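Tumesa sets budget for second batch of grippers

Tumesa will buy 39 more hand-held grippers for its garment-folding work, at 235 dollars a unit. The order goes to Rosier in May.

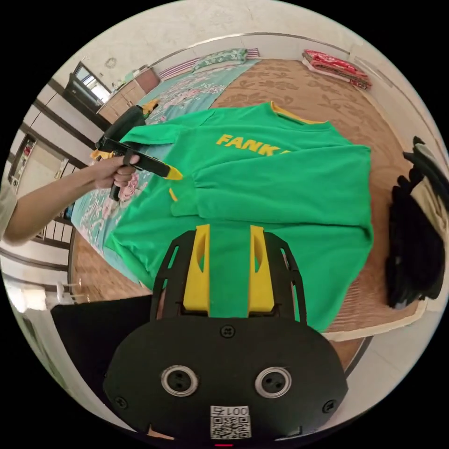 Simin Najafi, who runs purchasing, has set aside a further 4000 dollars for spare fingers and storage. Units are issued in pairs, one for each hand.

Folding on beds stays in the plan. Shirts and sweatshirts come first, bedding later.

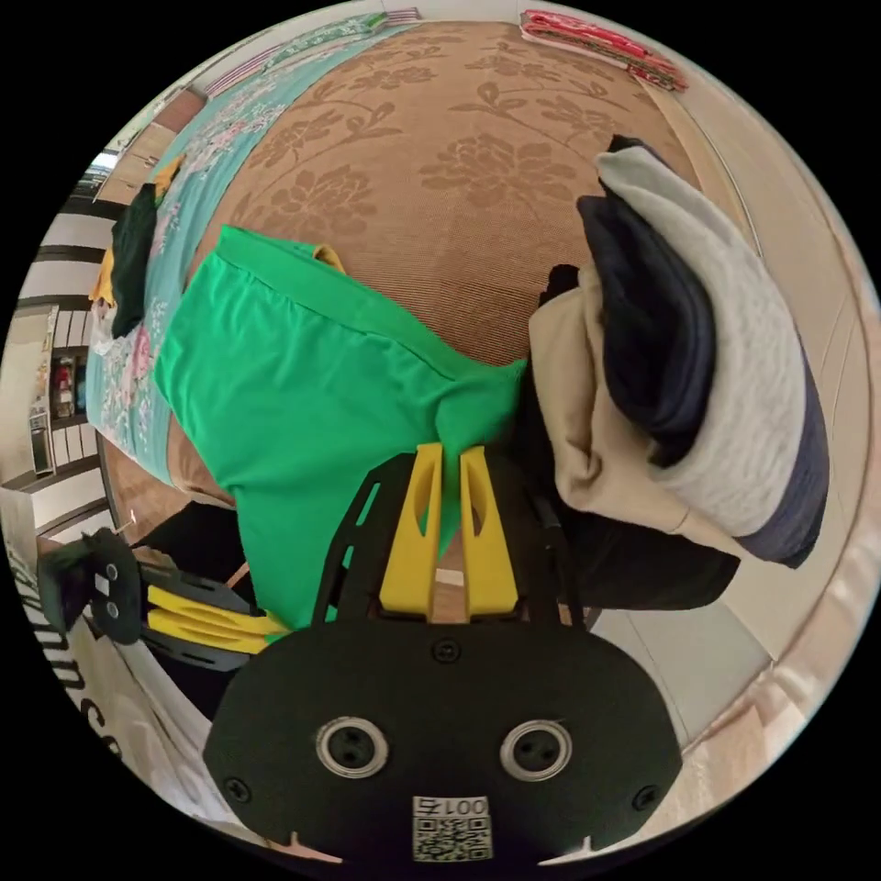 Delivery

Rosier quotes 2 shipments.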